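I got to Skiratthorpe far too early, so I did what anyone would do and walked up and down the main street looking in the windows. There's a butcher, a place that sells wool and birthday cards, and a chapel with 1881 carved over the door and a bright blue bike chained to the railings. The bike belongs to Naomi Mosoti. So, in a manner of speaking, does the chapel. She rents the whole ground floor of it and teaches people to mend their own clothes.

"You're early," she said when she opened the door. "Good. You can carry the irons."

There are four irons and they're heavier than they look. I carried them in two goes, and by the time I'd finished she'd made tea and found me a chair with a cushion somebody had patched with bits of old shirt. I'd brought a cardigan with a hole in the elbow (I'll come back to that) and I was trying to hide it in my bag.

Naomi grew up in Putholm, over her aunt's dry cleaning shop, and says she could turn up a trouser leg before she could ride a bike. She didn't think of it as a skill. "It was just what you did while the telly was on. My aunt would throw a pair of trousers at me and say the pins are in, off you go. I got 20 pence a leg. I thought I was rich!"

She left home, worked in an office in Stotow for years doing something with invoices that she refuses to talk about, and hardly picked up a needle. Then a colleague came in upset over a coat. It had been her dad's, the lining had gone to ribbons, and a shop had told her it wasn't worth doing.

"I said give it here, I'll have a look. It took me three weekends and I made a right mess of one sleeve and had to unpick it. But she wore it in and she was so pleased, she kept opening it to show people the inside. After that they were all bringing me things. I had a carrier bag under my desk. My manager had a word."

Did she stop?

"No, I did his zip."

The classes began in her kitchen, with as many people as she had chairs. She moved to the chapel when a neighbour told her it was standing empty between the playgroup and the choir, and she went round in July to see it. It was freezing, she says, even then. She took it anyway. There are 12 places in a class now, and a waiting list she keeps on the back of a calendar.

I asked what people bring.

"Jeans. Always jeans, always the same place, you know where I mean. Then jumpers with moth. Then the things they're embarrassed about, and those come out in the second week once they've decided I'm all right. Somebody's old teddy. A dressing gown that's more hole than gown. I love those ones. You'd never pay anyone to fix it, so it has to be you."

At this point I got the cardigan out. She held it up to the window and poked a finger through the elbow, and then she poked another finger through a second hole I hadn't known about. She didn't tell me off. She asked what I'd washed it with, and when I told her, she closed her eyes for a moment.
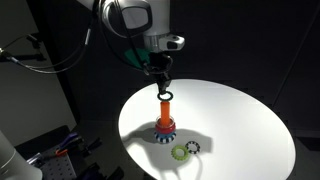 She's very firm on thread. Most of us, she reckons, have one of those little sewing kits from a hotel and think that'll do for everything, and then we wonder why the mend goes before the cloth does. "That thread's for getting you through a wedding. It's not for living in." For a woollen elbow she wants wool, a bit thinner than what the thing was knitted in, and she wants you to start well outside the hole, where the fabric is still strong. I'd have started right at the edge. I said so. "Everyone does," she said, "and then the edge comes away and you've got a bigger hole with a nice neat darn hanging in it."

We did the first few rows together. You go up and down in one direction until the hole has a sort of ladder over it, then you turn and weave across, over one and under one, and you mustn't pull. I pulled. The elbow puckered up like a prune and she made me take out four rows, chatting away the whole time so I wouldn't mind (I minded a bit).

While I was weaving, Amândio Mendes came in to drop off a bin bag of curtains. He was in her very first kitchen group and now does most of the pressing, which he prefers to sewing by a long way. I asked him why he'd signed up in the first place.

"My trousers," he said. "I lost weight and I didn't want to buy trousers."

"He'd stapled them," said Naomi.

"It was one day!"

"It was a week, Amândio."

He showed me how to press a darn, under a damp cloth, lifting the iron up and putting it down again and never sliding it about. It made an enormous difference. My prune went nearly flat. He wouldn't take any credit and went off to find somewhere to put the curtains.

I wanted to know if she minds visible mending, the sort with bright orange thread on a navy jumper, as mine is navy and I'd rather fancied it. She doesn't mind at all, though she thinks you should learn the quiet sort first. "If you can do it so it doesn't show, then you can choose. Some people come in wanting the bright thread and it's lovely, but the tension's all over the place, and bright thread shows you every bit of that." I went with navy.

And does she ever turn anything away? Swimming costumes, she said straight off. Once the stretch has gone it's gone. Also anything that hasn't been washed, after an incident with a pair of cycling shorts. And she won't do it for you, however nicely you ask. A man once offered her 400 pounds to reline a coat by the end of the month and she told him there was a place free in the evening class.

"Did he come?"

"He did. He was hopeless. He finished it, mind. Took him until spring, and he's on his second coat now."

By then the evening lot were starting to arrive, shaking out umbrellas and putting the big light on, and a woman I'd never met leaned over to look at my elbow and said "ooh, first one?" Naomi cut me a length of wool for the other hole and wound it round a bit of card. I did it on the train home, and I've just put the cardigan on to write this up. The second one's still a bit lumpy. I pulled again.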